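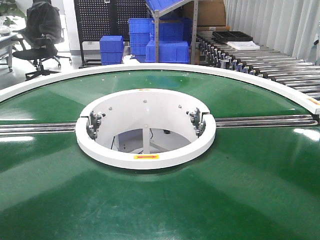 I'd driven past the Kurian yard maybe a hundred times before I finally pulled in, and that was only because our back gate had given up (it drags, it squeaks, the dog can push it open with her nose). I ended up staying most of the afternoon, drinking terrible coffee and talking gates with the man who runs the shop. He'd rather I talked about the work than about him, so no name. He's been hanging gates in and around Clornham for most of his adult life, and boy, does he have opinions.

I started with mine. Why does a gate sag when the fence next to it is fine?

"Because it's a door, and people build it like a fence," he said. "A fence panel just stands there. A gate's hanging off one side all day long, and all that weight is pulling on one poor post."

So is it the gate or the post?

"Post. Nine calls out of ten I don't even look at the gate first. I put my hand on top of the hinge post and give it a shove."

We got onto braces next, which I knew nothing about. On a wood gate, he told me, the diagonal board should run from the bottom corner on the hinge side up to the top corner on the latch side. Mine goes the other way! I showed him on my phone and he laughed so hard he had to put his cup down.

"Somebody worked hard on that," he said. "You can flip it in an hour. Prop the gate up level first, then move the board."

His favorite job is the old iron driveway gate at Brelitz, the big house out past the creek. It dates from 1904, and one leaf was rehung in 1933 on hinges that never matched the other side. He went out last September to sort it out, thinking it would be a two-day thing. It was not a two-day thing.

"Each leaf weighs 800 pounds," he said. "You don't muscle that. You go slow and you keep your toes out of the way."

I asked if he'd replaced the odd hinges and he looked a little hurt. He cleaned them, packed them with grease and put them back. The owners like them, and so does he.

What about openers? Everybody on my street seems to want one. He installs them, mostly the Bravanberg swing kind, but he won't put a motor on a gate that doesn't already swing nicely by hand. "People want the motor to fix it. All it does is drag a bad gate faster, till it burns out."

And latches? "Buy the heavy one. Put it where a grown-up can reach it with groceries."

He's coming over to look at my post next week. In the meantime I've been told to stop lifting the gate with my foot, which I have mostly done.

Filed under: Fences & Gates, Local Trades

Recent posts
Setting Posts in Clay Soil
Stain or Paint? What Our Readers Picked
Chain Link That Doesn't Look Like a Ballpark
Who Pays for the Fence Between Two Yards?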